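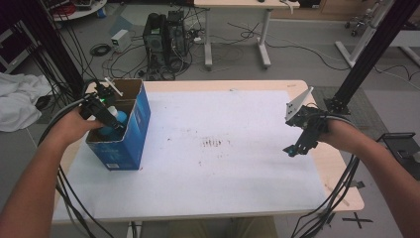

## Ticket 1722: left gripper, packing table, Lurkcombe site

**Status:** open, workaround in place
**Reported by:** Yanling Dong
**Line:** Sosa (bottle packing, hand-held gripper pair)

### Symptom

Left gripper reports "closed" before the jaws have a firm hold on the bottle. Occurs only when the gripper is pushed down into the box. The indicator stays green throughout, so the operator gets no warning. Right gripper not affected.

### Log

1. Swapped the left and right cables at the controller. Fault stayed with the left gripper. Cable ruled out.
2. Recalibrated jaw travel with no load. Closed reading was off by 4 counts. Corrected and saved.
3. Ran 295 picks from the blue box. Early "closed" came back on bottles lying near the wall. None on bottles near the middle.
4. Checked box flaps. With the flaps standing up at the rim, the operator has to bring the wrist in at an angle, and the jaw takes side load before it reaches the bottle. Folded the flaps outward and taped them. Fault rate dropped but did not reach zero.
5. Replaced the left finger pads. No change.
6. Sent the motor current trace to Cliradthorpe, reference 1063. Waiting for a reply.

### Workaround

Tape flaps outward before the shift. Close, wait for one full beat, then lift. If the bottle slips, log it as a miss and do not repeat the pick in the same recording.

### Effect on staff

The wait slows each pick, and the hourly target has not been adjusted. Two packers moved over from the manual line in July were told the grippers would not add to their count. Please confirm this with Pluvevico before the next schedule is posted.

Yanling also reports sore left wrists after long runs — the cables pull toward the floor when the arm is raised. An overhead cable hook has been requested under a separate ticket.

### Next step

Hold until Cliradthorpe answers on the trace. If the threshold can be changed in firmware, repeat step 3 with the flaps up.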